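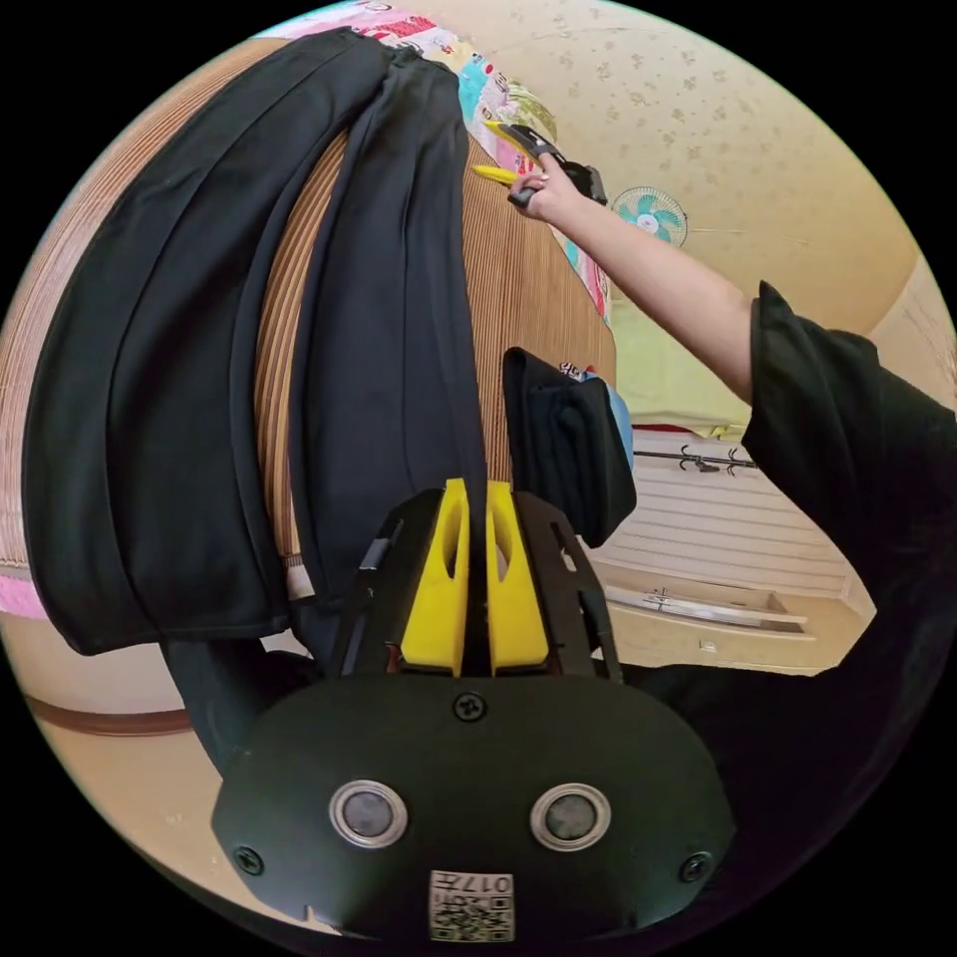 Clothing repair days return to Borkport in August

Black trousers were the most common item brought to the Shojaei community rooms this summer, according to organizers of the Histo clothing project, which will hold 2 more repair days in August.

The project takes in clothes that are too worn or badly fitting to use, mends them and gives them back to their owners. Anything left unclaimed goes to the clothing bank on Jikelside. In the season that closed on July 14, 2022, the project handled more than 1090 garments, of which 168 were trousers in black or navy.

"People buy them for work or school and wear them until the hem gives out," said Touran Abbasi, who runs the sorting and pressing side of the project. "A hem is a short job. We would like to see them before the fabric frays up the leg."

Abbasi asks that trousers be washed and fully dry before they are handed in. They should be folded along the leg seams, with the pockets emptied and any belt taken out. Loose buttons can be put in an envelope with the owner's name on it. Bedding is accepted too, although quilts take longer and may not be ready the same week.

Work at home is also part of the plan. A printed sheet covers checking both legs for length, pinning a hem and laying trousers flat on a mat or a clean bedsheet so the creases fall in the right place. The sheet is free at the front desk – one per household while copies last.

Basic repairs will stay free. Zipper replacement carries a charge of 110 cents to cover the part, the same as last year. Coats, leather and anything with a lining still cannot be taken, and the project does not do dry cleaning.

Sessions run from 10 in the morning until mid-afternoon, with the last items accepted an hour before closing. Dates will be posted on the door of the Shojaei rooms and at the Borkport library by the end of the month.

Garments from the last session are ready for pickup now. Owners should bring their ticket – items without one will be held until the first August session and then sent on to Jikelside.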